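I've now sat through three budget meetings about automation, and every one of them opened with somebody holding up a quote for a robot arm. Nobody brought a quote for the small stuff. So let me make the case for the small stuff!

My first year at Larau, we put nearly everything into one big arm and left 2000 dollars for whatever else came up. Guess what came up? Pads, screws, cables, camera mounts, a second charger, and then a month of Thierry Guillot's time (he was supposed to be doing something else entirely). The arm sat under a sheet until June. I approved that plan, by the way, so I'm not pointing fingers.

What I'd buy first these days is hand-held grippers, and I'd buy them in pairs. You get people using them at the actual site, next to the sink and the printer and the chairs, and you learn which jobs are worth paying to automate before you've signed anything.
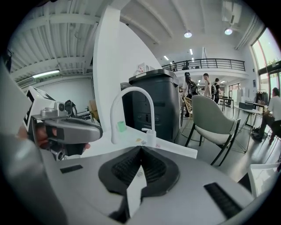 *Hand-held grippers in the open-plan room, with the counter and printer behind.*

My other rule – and I've lost friends over this one – is to budget for wear as its own line. We went through 100 replacement pads before I stopped hiding them under "office supplies." Put them where the boss can see them. If the number looks ugly, fine, it'll look a lot uglier as a surprise in the fall.

Thierry still thinks we should have leased the arm. He may be right, and I'm asking for lease prices this time.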